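Part 4: Setting up the bed once the frame is together

Right, the hard bit's done. If you've followed the first three parts you've got a Grevley frame standing on its own feet and a headboard bolted to the end of it, and you're probably sat on the floor with a cup of tea. Stay there a minute, because the mattress wants a bit of thought before you drag it in.

Before you start

You'll need the mattress, your pillows, a clothes brush or a dry cloth, and one other person if the mattress is a double. I did mine alone and pulled something in my shoulder, so learn from me!

CAUTION: Check the headboard bolts again now. There are four fiddly ones behind the mattress line and you won't get a spanner on them later.

1. Lay the slats out and push each one right down into its holder. Mine had 14 and the last one always wants to pop up (give it a thump with the heel of your hand).

2. Stand the mattress on its long side next to the frame, then lower it. Don't drop it from height, you'll have slats everywhere.

3. Find the quilted side. On lots of mattresses only one face is meant for sleeping on, so have a look at the label before you settle it.

4. Shove it up until it just touches the headboard. Touching is fine, squashed is bad: a buttoned headboard like mine will end up with the lower buttons rubbing on the mattress edge every time you roll over.

NOTE: If yours came rolled up, leave it bare for up to 11 hours so it can fill out. Creases across the middle are nothing to fret over at this stage.

5. Brush the headboard down while there's nothing in the way. Dark fabric shows every speck, and the fluff gathers in the seams between the tufts. Go along the seams, then round each button with a fingertip in the cloth. 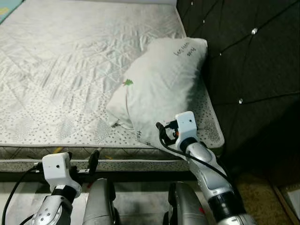 6. Try your pillows before any sheets go on. I lean one up against the headboard and lie back for five minutes to see whether my neck complains. If it does, go for a fatter pillow, or lay it flat.

7. Put the protector on, then the fitted sheet, doing the headboard corners first. Those are the awkward ones and it's much nicer with both hands free.

CAUTION: No spray cleaners on the sparkly sort of button. I took the shine off one on my old Marikar headboard and never got it back.

Next up is Part 5, the under-bed drawers.

Comments (3)

flinon_fan: Did the corners first like you said and the sheet has stayed put for once. Thank you!

Tuppence9: Mine is the Callum frame and it only has 11 slats, is that right or have I lost some?

MrsBodger: Brushed the headboard in March and it needs doing again already. Has anyone tried a lint roller on the tufty bits?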